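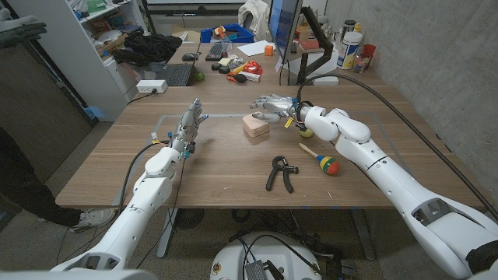

Wobbly table, again
Posted September 3, 2023 by grainofsalt

I refinished my dining table in November and I'm already shopping for a different finish. I used two coats of Clakton hardwax, which the can says will survive family life. The can has not met my family. One glass of iced tea and I had a ring you could see from the porch. I want something for a long wooden table like the one up top, where a yellow ball can roll around without anybody wincing. Budget is $95, and I'd like to skip sanding.

plankton_dad wrote:
You can't skip sanding. Sorry. Hardwax needs a week to cure, so how long did you give it?

grainofsalt wrote:
Overnight. It felt dry.

plankton_dad wrote:
Well, there's your ring.

mrs_veneer wrote:
I disagree with the dad. I gave Clakton 34 days and still got rings. Went to Plekano satin poly and haven't thought about the table since.

oldshellac wrote:
Poly makes it look like a bowling lane. You'll be stripping it in five years and cursing mrs_veneer.

mrs_veneer wrote:
I like bowling.

tungsten_oil wrote:
Coasters are $50 cheaper than any of this.

grainofsalt wrote:
We own coasters. They live in a drawer, in perfect condition. Ordering the Plekano and a pack of 120 grit.

Recent threads
Is Caltix stripper supposed to smell like that?
Gachanja stools: tighten or toss
My $2,000 sideboard has a lean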